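Tracking exhibits at the Stendano police property room

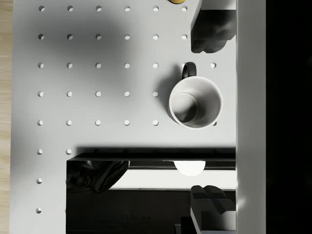 Gaetano Pellegrini has managed the property room for the Stendano Police Service since the move to the Barker Street building. The room receives seized goods, found property and items held for court, and every item gets a location code before the officer who brought it in can sign off. The codes are made up of a row and a column. Pellegrini explains them to new staff with a plain white pegboard, the kind with small round holes punched at even spacing, like the one behind the mug at the top of this page. "You count down, then you count across," he said. "If two people count the same way, they get to the same hole. Shelving is no different."

At the last full audit the room held 2691 items. Found bicycles take up the most floor space and cash takes up the least, although cash accounts for more of the paperwork. Two staff members count it separately, seal it and record the seal number.

The old system was a paper ledger with a carbon copy. Its replacement, a barcode database called Brostus, went live in May. Pellegrini said the changeover was slower than planned.

"The labels were the problem," he said. "The first stock lifted off plastic bags in the cold room. We relabelled 200 exhibits by hand and changed suppliers."

Each scan records the user, the time and the shelf. An exhibit going to the lab or to court is scanned out, and the system flags it if it has not been scanned back in after 36 hours. The flag goes to the shift supervisor first - Pellegrini sees it only if it stays open.

Found property is held for a set period and then returned, sold or destroyed. Owners can claim an item with photo identification and a description or serial number. "A colour and a brand won't do it for a phone," Pellegrini said. "We need the serial number, or we need you to unlock it."

Asked what he would change, he named the intake counter, where officers wait at shift change for one of two terminals. A third is in the budget request. He would also like the destruction orders signed electronically. At present he prints them in batches of 25 and walks them upstairs.

Comments

D. Greco: Got my bike back from them last year. Had the serial number on the receipt, took ten minutes.

northside_reader: Is there a list of found items online or do you have to phone?

D. Greco: I had to phone.

Contact the newsroom | Copyright 2018 | Back to top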